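Stelteo 纸基墙纸胶粉 120 克装

首页 > 墙面 > 墙纸与辅料 > 胶粉

有货。产地 Prurstead，灌装日期见袋底。袋底那行字印得很小，我们跟工厂提过，工厂的回答是把它印得更小了一点。

产品简介

一袋白色粉末，兑水以后变成一桶没有颜色、没有气味、看上去也没有什么前途的糊。把墙纸贴到墙上，并让它在墙上待着，是这桶糊唯一的本事。它不抗菌，不释放负离子，也不会让您的客厅显得更有层次。如果您在别家看到有胶粉能做到这些，请代我们向它问好。

主要成分是甲基纤维素，不加淀粉。老一辈用面粉熬浆糊，粘得确实结实，梅雨天长起毛来也确实壮观。纤维素胶干得慢一些，刷上去之后纸还能在墙上推一推、挪一挪，对第一次动手的人比较宽容。

规格

净重：120 克
兑水量：5 升（普通纸基墙纸）
静置时间：20 分钟
调好后保存：加盖，阴凉处，7 天内用完
适用：纸基墙纸、轻型无纺墙纸、墙纸衬纸
不适用：厚重乙烯基墙纸、金属箔面墙纸、天鹅绒面墙纸，以及您从旅行中带回来的那张海报

调胶方法

先放水，后放粉。每年都有人反过来做，然后写信问我们袋子里为什么有石头。

桶里倒入 5 升冷水，用木棍搅出漩涡，粉沿着漩涡边上慢慢撒，手不要停。撒完再搅两分钟，盖上盖子，去做点别的。20 分钟后回来再搅一次，这时应该是均匀的半透明糊状，挑起来往下淌，不结块。假如还有小疙瘩，再等一等，多半会自己化开。用热水不会更快，只会让疙瘩更有个性。

关于对花

胶是我们的专长，花纹是您的选择，可是一半的售后电话都打在花纹上，所以索性写几句。

竖条纹的墙纸最诚实，墙歪多少它就告诉您多少。大朵花卉最费料，裁下来的边角够包一年的礼物。圆环、圆点一类的图案看着随和，接缝处差两毫米，圆就变成了两个互相不认识的半圆，坐在沙发上正好能看见。转角更麻烦，阴角很少是真正的直角，图案到了那里总要牺牲一点。通常的做法是让接缝落在阴角里，后贴的那幅压住前一幅窄窄一条，再重新吊一次垂线。

浅底圈点花纹遇上深色台面，颜色跳得开，也就格外考验上墙时的手艺。

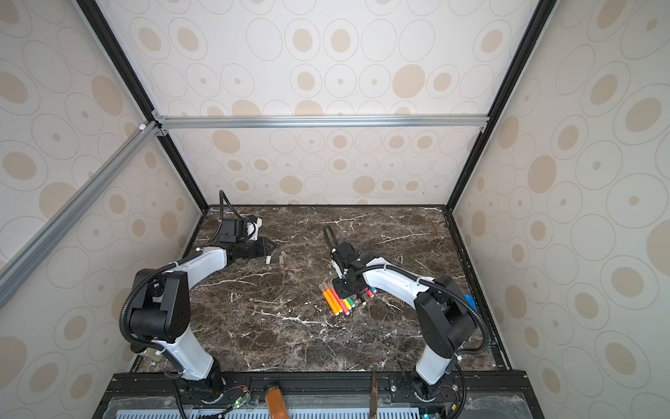

奶油色墙纸，深棕色大理石纹台面

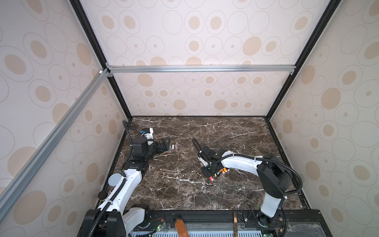 Imani Kariuki 留言说，她家走廊用了两袋，第一袋按说明兑的，第二袋嫌稀，自作主张少放了一升水，结果刷子拖不动，纸背上一道厚一道薄，干了以后有几处鼓起来，像墙在叹气。她想知道鼓泡的地方能不能救，又说第一袋贴的那一半倒是平得很，现在客人来了她都请人家走左边。

回复：能救。用细针头的注射器往鼓泡里打一点兑稀的胶，等几分钟让纸软下来，再用干净的软布从中间往外轻轻按平，溢出来的胶马上用湿海绵擦掉。鼓泡太大的话，先用新刀片沿花纹的轮廓划一道小口，胶抹进去再合上。切口顺着花纹走，干了以后不太看得出来。右边那半条走廊值得一试，左边的地板也好歇一歇。

墙面准备

旧墙纸请揭干净。我们知道您想直接盖上去，我们也知道上一任房主当年就是这么想的。

新批的腻子要干透、打磨、扫灰，再刷一遍墙纸基膜。吸水厉害的墙可以拿同一款胶兑稀，先涂一遍封底，干后再正式上墙。油性漆面要砂毛，不然胶无处可抓。墙上有霉斑，先查水从哪里来；墙纸遮得住霉斑一个夏天，到了八月它会自己出来打招呼。

上墙

胶刷在纸背，从中间往两边赶，边上不要漏。然后把纸背对背松松地折起来，让它吸透，时间看墙纸厂家的说明，薄纸短，厚纸长。同一个房间每一幅等的时间要一样，纸湿了会变宽，各幅等得长短不一，花就对不上了。

无纺墙纸省事些，胶直接刷墙，纸干着上。如果您的卷子外包装已经扔了，不记得是哪一种，撕一角沾水看看：发软、卷边的是纸基，不为所动的是无纺。

刮板从上往下、从中间往外。接缝用小压辊轻轻滚一遍就好，太用力会把胶挤光，接缝反倒翘。凹凸压纹的纸别用压辊，用软毛刷。正面沾了胶，趁湿擦，不要等，干了会留下亮斑，白天看不见，晚上一开壁灯全都在。

贴完以后关窗，关暖气，别开风扇。让它自己慢慢干。

常见问题

调好的胶放了一夜变稀了，还能用吗？
搅一搅再看。仍然挂得住刷子就能用。有味道就倒掉，倒进垃圾袋，别倒进下水道。

能不能拿来糊纸灯笼、裱拼图、做手工？
可以。小学老师是我们第二大的客户群，她们的问题也比装修的客人少。

贴在厨房行不行？
远离灶台和水槽的墙行。纸基墙纸怕的是蒸汽和油，跟胶关系不大，可最后挨骂的总是胶。

同系列的 Quintana 加强型有什么区别？
加了树脂，粘得更牢，适合乙烯基墙纸。价钱贵一截，将来揭的时候也会让您更难忘。普通墙纸用不着它，虽然销售部希望我们别这么写。

配套工具

Brurard 猪鬃糊刷，宽面，木柄，掉毛，前三次用尤其掉，用前请泡水甩一甩
Brurard 塑料刮板，边缘磨圆
墙纸压辊，直面
铅垂线一副，附粉笔

运输与退换

粉剂怕潮，我们用双层袋发货。未开封可退，开封后不退，已经贴上墙的更不退，寄一段墙纸来也没有用。有一位客人真的寄过，花样很好看，我们留下了。

技术咨询请写信给 Liette Bélanger，信里注明墙面材质和墙纸种类，附一张接缝处的近照。光写“它掉下来了”，她只能回“很遗憾”。

本页更新于2022年6月14日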